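12 December 2019

Home late, feet sore, writing this fast before I forget it all. Open day at Prirov, the one Perla Serrano has been on at me about since April. Nearly didn't go. Rain, and the bus to Hinojosa street takes forever. Glad I did.

Badge, coffee in a paper cup, sat through a talk on money (500 this, 1,000 that, I wrote none of it down). Then upstairs to the part I came for, the home room. Fitted out like a small apartment. They do laundry in there. That's the whole demo, laundry! I do laundry every week and no one comes to watch.

Got a place near the front thanks to Perla's elbows. Upper door of the washer hanging wide open, yellow cloth bunched up in the drum, and the arm reaching across for the little silver handle in the middle. I held my breath, silly. A man beside me whispering the whole time to his son about torque. Son wanted a snack.
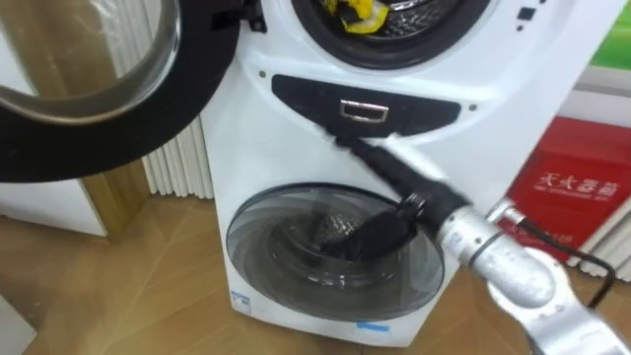 Going for the silver handle, top door open.

Asked the girl running it what is hard about a handle. Everything, she said. Shiny things are hard to see, small things are hard to grab, and if you are off by a little at the shoulder you are off by a lot at the fingers. Wrote that on my hand in pen. Still there, bit smudged.

She said they keep a notebook of every try, good and bad, and the bad pages are the ones they read. Should do that with my bread.

Then questions. Mostly the same one, when can I buy it. She said not soon, in a very tired voice. Somebody asked does it fold. No. A lady with a stroller asked does it know wool from cotton and there was a bit of a silence, then "we sort by hand for now". People laughed, nice laugh though.

Went down for a sandwich (egg, dry) and argued with Perla. She thinks her mother could have one in the house in a few years. I think her mother would throw a shoe at it. Perla has been reading up on a firm called Kekum that does lifts for stairs and says that was laughed at too. Fair point. Didn't tell her so.
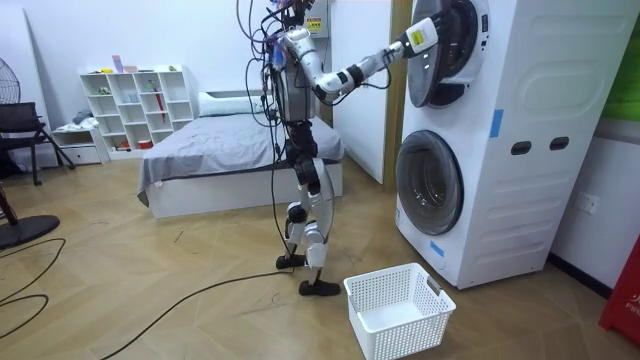
Reading time: 2 min

Second look at it, from further back this time so I could take in all of it. Standing there on its two legs, hand up against the round door of the top machine, white basket on the floor by its foot, empty. Cables all over! Black and purple, out of the head and down the front. I kept thinking of my sewing drawer. You forget that from the brochures, there everything is smooth.

Liked the bed behind it, made up with a gray sheet and a pillow. And the pile of clothes on the low cabinet, same as my own chair at home.

Must look up Pridia, name on the last slide, I think they do the software or mabye the hands. Perla will know. Also owe her 6 for the sandwich and bus.

Left my umbrella under the seat at the talk. Call them tommorow. Own wash still sitting in the machine since this morning, will have to run it again. Bed.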